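She asked me to leave her name out of it. "Everybody in Fostbridge will know anyway," she said, "and the folks who don't know me won't care, so what good does it do?" I promised, and with that settled she poured the coffee and we got to talking about the lunch counter she ran on Route 3251, out past the feed store, until she sold it one September and went home to put her feet up. (She has not put her feet up. She bakes for two churches and minds her grandchildren after school.)

I had come with a list of questions about how a small place keeps its customers. I got through maybe half of them, and I can't say I minded, as she is a wonderful talker and the afternoon went by before I had turned the page.

"My first stove was a Wernus," she said. "Secondhand, and mean as a goose. The left side ran hot and the right side hardly ran at all, so you cooked your eggs on one end and kept your hash browns on the other, and after a while I couldn't cook on anything else. When it died I cried like it was family."
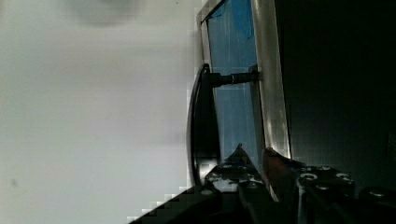

Silver metal against pale gray

The menu, she told me, started out far too long. She had read somewhere that people like a choice, so she gave them one – meatloaf, liver and onions, chicken three ways, a fish plate that hardly anyone ordered and that she ended up eating herself most nights. By the second winter she had cut it down to 10 dishes and a pie, and business picked up the same month.

"People came in knowing what they wanted," she said. "They'd driven all the way from Zolon thinking about it. They didn't want to read, they wanted to sit down."

The bread came from Jääskeläinen, the bakery by the depot, and she is still loyal to it. She used to send somebody over before the doors opened, and if the rye wasn't ready they were to stand there until it was. One year a salesman offered her sliced loaves at a much better price, and she tried them for a week, and she still sounds a little ashamed of it.

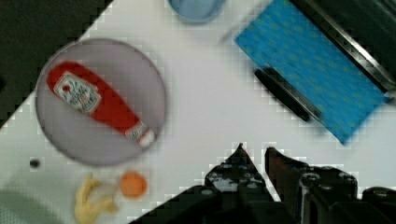 Prices were the part she hated. She would put off raising them as long as she could, and then she'd do it overnight, with a new card in the window, and hide in the kitchen all through breakfast. "You'd think I'd robbed them," she said, laughing. "A nickel on the coffee! But they'd grumble and drink it, and by the end of the week they were grumbling about the county again."

I asked whether she had been strict with the help. She thought about that for a good long while, turning her cup around on its saucer.

"I was fair," she said at last. "I was fair and I was loud."
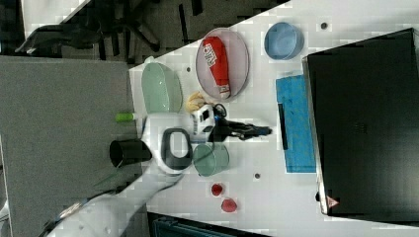 One former waitress told me over the phone that loud was putting it kindly, but that she had learned more about work in those years than in any job since, and that the boss drove her home every night it snowed. When I passed this along, I got a wave of the hand and a second helping of coffee cake.

What she misses is the hour before opening, which for her began at 4 a.m. She would have the radio on low and the onions going, and the first truck would pull into the lot with its lights still on – she always knew which driver it was by the sound of the brakes. She'd unlock the door for him early, though she wasn't supposed to, and he would sit at the far end and not say a word until his second cup.

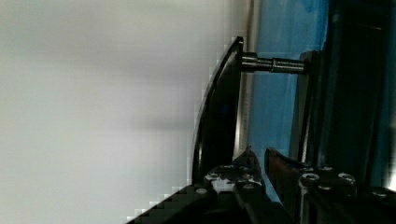
She had 3 rules for anyone starting out, and she made me write them down properly. Learn what people like to be called. Never let a cup sit empty while you're talking. And close when you say you'll close, even if the room is full, "or you'll never see your own kids."

Did she keep that last one herself?

"Not once the first year," she said. "After that, yes. My youngest had started waiting up for me on the stairs."

The new owners have kept the counter and the pie case, and they serve breakfast all day now, something she always refused to do. She goes in now and then and orders the eggs. I asked how they were, and she said the toast was very good.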